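Forum des services généraux › Accueil et espaces communs
Compositions florales des postes : choix des vases
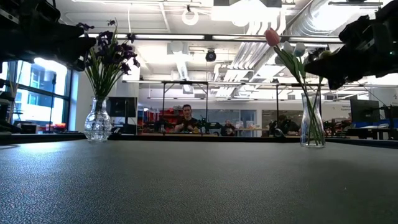
Message 1 – L. Tejada
Bonjour à tous. Dans le cadre du renouvellement des fournitures Zarammont, je soumets à votre avis deux contenants en verre transparent : un modèle bas et renflé, à col étroit, garni de fleurs violet foncé, et un modèle haut et droit, garni de trois tulipes, rose, blanche et bleu pâle. Un seul sera retenu.

Message 2 – K. Ehlers
Je me prononce en faveur du modèle bas. Le col maintient les tiges et le relief du verre masque les traces de calcaire. Le vase élancé me paraît exposé au renversement.

Message 3 – Senthil D.
Je ne partage pas cet avis. Un col étroit se nettoie difficilement, et notre écouvillon n'y entre pas. Par ailleurs, les tulipes me semblent artificielles. Si tel est le cas, la question du calcaire est sans objet.

Message 4 – K. Ehlers
Dont acte pour l'écouvillon. Je maintiens ma réserve sur la stabilité – les tulipes penchent toutes vers la gauche.

Message 5 – H. Lorente
Il suffit de raccourcir les tiges. Pour mémoire, la dotation de juin couvre 18 vases, d'un modèle unique, et le devis Olletti s'élève à plus de 387 euros.

Message 6 – L. Tejada
Je vous remercie de vos contributions. Je demanderai à Olletti les dimensions du col avant de passer commande. Les avis restent recevables jusqu'à demain midi.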